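Desktop computer refurbishment

Desktop computer refurbishment is the work of checking, cleaning, repairing and selling or giving again a desktop computer which has already had a first owner. It is different from recycling, where the machine is broken down for its materials, and from simple resale, where nothing is tested. The word "reconditioning" is used with nearly the same meaning, mostly in older texts.

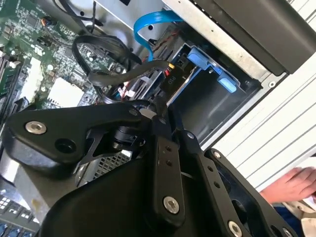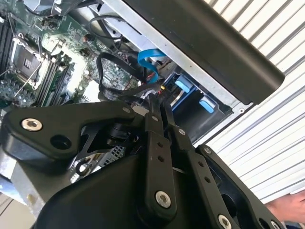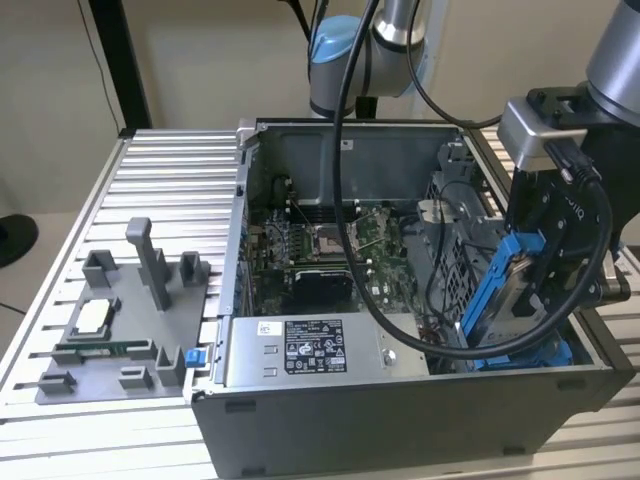 Desktop computer cases, open.

According to Katsuhiko Ichikawa, the usual definition is too generous, and a machine should be called refurbished only when its power supply has been tested under load and the result written down. Many sellers do not accept this, as the test takes time and the buyer rarely asks for it. The handbook of the Ekavstead workshop follows Ichikawa on this point but permits the word "checked" for all other machines.

Sources of machines

Most desktops come to refurbishment from offices, schools and public libraries, which replace their computers in groups. Such a group is called a lot. A lot of the same model is worth more than a mixed one, for the parts of one machine can be used to complete another. Private persons also give machines, but these come one by one and often without a power cable or with a drive already taken out.

The Ekavstead workshop received 754 desktops in its first year of records. The largest single lot had 65 machines, all from the Illard district library, and it arrived in August, when the schools were closed and there was room to store it.

Stages of the work

The first stage is the intake. The machine gets a number, and its model, memory size and visible damage are entered in a list. The number stays on the case until the sale.

The second stage is the erasing of data. If the drive can be read, it is overwritten and the result is kept with the number of the machine. If it cannot be read, it is removed and destroyed. In many workshops this stage is done by one person only, so that the responsibility is clear.

The third stage is cleaning. Dust collects mostly in the fan, in the fins of the heatsink and behind the front panel. Compressed air is used, and the fan is held with a finger so that it does not turn too fast. Machines which stood in the house of a smoker need more work, and some workshops refuse them.

After this come the tests. Memory is tested overnight, the drive is read from its beginning to its end, and the machine is started cold 2 times. The small battery on the motherboard is replaced in every case, also when it still has voltage. Thermal paste is renewed if the processor has been taken out or if the machine becomes hot during the tests.

Grading

There is no common scale. The one most often met in the region is the Pandis scale, which has the grades A, B and C. Grade A means that the case has no marks which can be seen from the distance of an arm. Grade B permits scratches, and grade C permits dents and missing covers, as long as the machine works. The grade says nothing about speed, and this is a frequent cause of complaints.

The Oshima list, which is older, gives points from 0 to 31 and includes the age of the processor. It is more exact but slow to fill in, and few workshops still use it.

Warranty and sale

A refurbished desktop is normally sold with a shorter warranty than a new one. The battery, the fan and the mouse are often excluded. Machines given to schools without payment usually have no warranty, but the workshop will exchange them if it has another of the same kind.

Prices depend first on memory and type of drive, then on the grade. The screen is sold separately in most cases.

See also

Electronic waste
Data erasure
Spare part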